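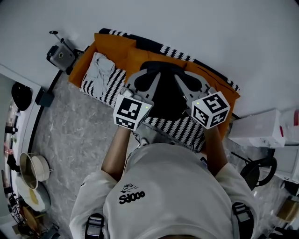 By M. Ferreira
Senior Editor, Home and Interiors

The low bed has returned to the small apartment, and with it an old question of housekeeping: how to dress a piece of furniture that must serve for sleep at night and for company during the day. An orange base, a black throw with a white zigzag pattern and a single dark cushion offer one answer. Set against a plain white wall, they give a room most of its color, and they can be put in order in very little time.

Plinside magazine has followed the subject for several seasons. In August, the editors invited readers to write in about the beds and sofas on which they spend their waking hours. The magazine received 2,377 replies. Many dealt with mattresses and frames, but the greater number concerned what goes on top.

The replies from Lirnmont were of particular interest. The apartments of its Jivside district were built with narrow main rooms, and a bed placed along the wall is often the principal seat. Residents there described a common method. The base is covered in one strong, solid color. A patterned throw is laid over it, long enough to reach the wall at the back. Cushions are added last and are kept few.

The choice of a strong color beneath a dark pattern deserves comment. Orange is seldom recommended for bedrooms, where pale blues and grays have held their place for years. Under a black and white throw, however, it is seen only in part, and the eye accepts in strips and corners what it might find tiring across a full bed. Readers who had tried the reverse, with a bright throw over a dark base, reported that the room looked smaller in the evening.

Zigzag patterns have a practical merit as well. A striped throw shows at once that it has been laid crooked. A zigzag is more forgiving, and a fold or a slight turn in the fabric is less apparent. For a bed that is sat upon all day, this is a considerable advantage. The throw should be generous in size. One that measures 20 inches longer than the bed may be tucked at the back and will stay in place through ordinary use.

Cushions present a separate difficulty. Of the replies received, 130 asked how many a single bed should carry. The magazine's advice is to own no more than 3 and to set out one on most days. A shaped cushion, such as a heart or a round, is best shown alone. In black it will sit quietly on a dark pattern, and it should be pressed back into form by hand each morning, working from the edges toward the middle.

There remains the matter of clothing and towels, which gather on any low surface. A gray item, neatly folded and placed at one end of the bed, does no harm to the arrangement. Left open across the seat, the same item will undo it. Several Jivside households set aside one end of the bed for this purpose and clear it on Saturday with the rest of the laundry.

Washing instructions for heavier throws vary by fabric, and the label should be followed in every case. Dark throws are best washed separately the first time, particularly where they will lie against a bright cover.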